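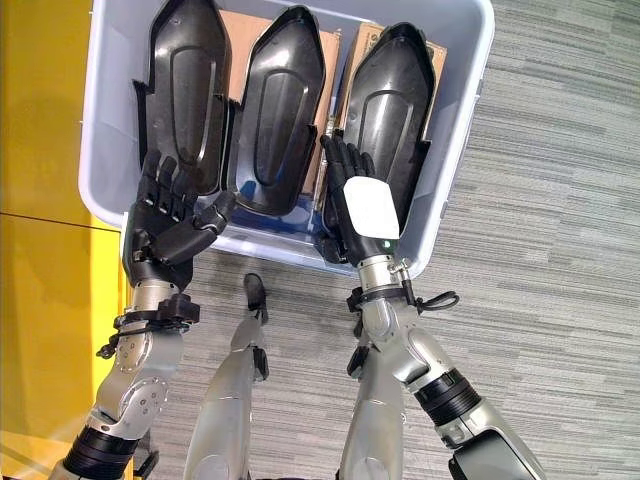 Changes to the Hard Plastics Acceptance Schedule

6 June 2019

The Drirncombe Regional Materials Centre advises account holders that a revised acceptance schedule for rigid and moulded plastics will apply from the beginning of the new financial year. The schedule replaces the interim arrangements put in place when the Brisov Road depot closed, and covers both commercial consignments and the small trade loads received at the Qureshi Street gate.

The principal change concerns black and dark-coloured mouldings. Under the interim arrangements these were received together with mixed rigid plastics and charged at the general rate. The Centre's downstream processor has since advised that dark mouldings must be presented separately, as carbon black pigment prevents reliable identification by the optical sorting line. Consignments in which dark and light mouldings are mixed will still be accepted, but will be charged at the contaminated load rate of $90 per tonne. Separated loads will be charged at $42 per tonne.

Account holders should note that colour alone does not determine the category of an item. Housings and covers with metal inserts, foam backing or bonded rubber remain in the composite category and should not be placed with single-polymer mouldings, whatever their colour. Where a polymer mark is present on the moulding, it should be left intact. Items without a mark will be tested by Centre staff on arrival, and a handling fee may apply where testing delays the unloading of other vehicles.

Small components

The Centre has received a number of enquiries regarding clips, plugs, caps and similar small items. Such items tend to fall through the picking belt and have accounted for most of the stoppages recorded at the Qureshi Street line since November. From the commencement of the new schedule, small components must be delivered in closed rigid containers with a maximum gross weight of 17 kilograms. Bags and open cartons will be refused at the weighbridge. Containers will be emptied and returned to the driver at the time of delivery, provided they are labelled with the account number.

Electrical connectors require particular attention. Plastic connector bodies supplied without terminals may be consigned as small components. Connectors containing terminals, wire or solder are classed as electrical waste under the Centre's licence and must be directed to the e-waste bay, where separate paperwork is required. Account holders who are uncertain should contact the acceptance desk before dispatch - photographs sent by email are usually sufficient for a determination to be made. 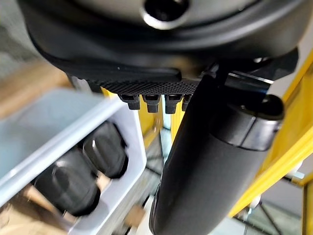
Small black plastic connectors.

Documentation

A revised consignment note has been prepared and will be posted to all current account holders with the next statement. The new form provides separate lines for dark mouldings, light mouldings, composites and small components. The previous form will be honoured for 50 days after the commencement of the schedule. After that time, loads presented with the old form will be processed as mixed rigid plastics and charged accordingly.

Account holders with a standing collection agreement do not need to reapply. Their agreements will be amended by letter, and any change to collection frequency will be discussed with the nominated site contact beforehand. Businesses collecting on behalf of others should confirm that their clients have been informed of the separation requirements, as charges are raised against the account shown on the consignment note.

Assistance for smaller businesses

Businesses that need additional containers in order to separate their materials may be eligible for support through the Trostudach Fund. Grants are limited to the purchase or hire of storage equipment and may not be applied to gate fees, freight or labour. Applications should include a floor plan showing where containers will be kept and an estimate of annual tonnage by category. Incomplete applications will be returned without assessment.

Information sessions will be held in the Centre's training room prior to commencement, and a recording of the first session will be available on request. Places should be reserved through Trinity Bellamy, Manager, Acceptance and Compliance, who can also provide the full schedule of fees. Visitors are reminded that enclosed footwear is required on all parts of the site, including the car park adjoining the weighbridge.

Contact the acceptance desk | © Drirncombe Regional Materials Centre 2019 | Back to top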